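The Long Way to Abdella Street

When Radwa Hamdy was nine, her grandmother's bakery stood at the top of Abdella Street, and the number 277 bus stopped right outside it with a sigh that rattled the cake stands. Thirty years later the bakery sold telephones, the bus had been renumbered 303, and Radwa was riding it home one evening in September with a sack of flour on her lap, because she had got it into her head to make the plum bread.

She didn't have the recipe. Her grandmother had never written one down, being the sort of woman who measured with a blue cup and a frown, and the cup had gone missing in one of the moves. But Vernon Poirier, who had swept the bakery floor as a boy and now mended clocks down by the river, had once told her that he remembered it all, every bit, and she had finally gone and knocked on his door.

"Plums," said Vernon, when he had found her a chair and taken a cat off it. "Butter, naturally. And something she got from the Sutov market that she kept in a tin."

"What was in the tin?"

"Well, that's the part I was hoping you'd know."

They talked until the lamps came on along the water. He told her about the winter the oven went out and the whole street carried in coal in their coat pockets, and about Demyd Karpenko, who had proposed to three different girls over the same tray of rolls and was turned down by all of them (he married a fourth, very happily, and moved to Jarkley). Radwa laughed so much that she nearly forgot why she had come. At the door he pressed a twist of brown paper into her hand. "Cardamom," he said. "It may be wrong. Try it anyway."

So there she was on the 303, flour on her good coat, going over it all in her mind. Across the aisle a young mother was trying to keep her little boy quiet, without much luck, for he knew all the stops by heart and told the whole bus about each one. He had a voice like a small trumpet. 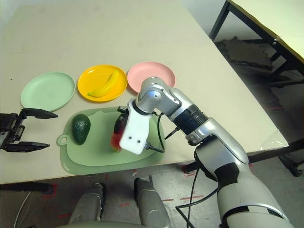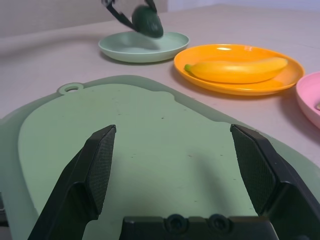
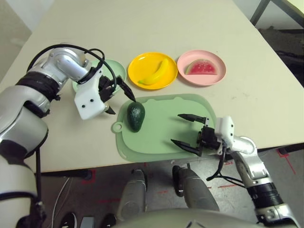
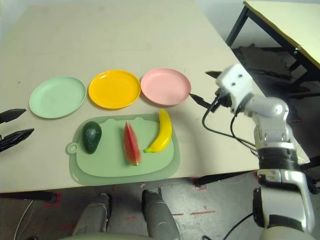
Part Two: The Tin

The first loaf was a brick. The second was better, though it leaned, and Radwa ate a slice of it standing at the window and decided that cardamom was close – a cousin, perhaps, or a neighbor – without being the thing itself.

She was scraping the pan when the telephone rang.

"It's Vernon," he said, rather out of breath. "I was winding the Wolde clock, the big one, and it came to me. Shewit Wolde's mother had the spice stall. Shewit would know what was in that tin, if anybody does."

"Where is she now?"

"Over the shop, same as ever. She wants to know if you're bringing plums."

Radwa looked at the leaning loaf, and at the flour on the floor, and at the clock, which said twenty past eight. Then she put on her coat again, took the bowl of plums from the sill, and went down to catch the bus.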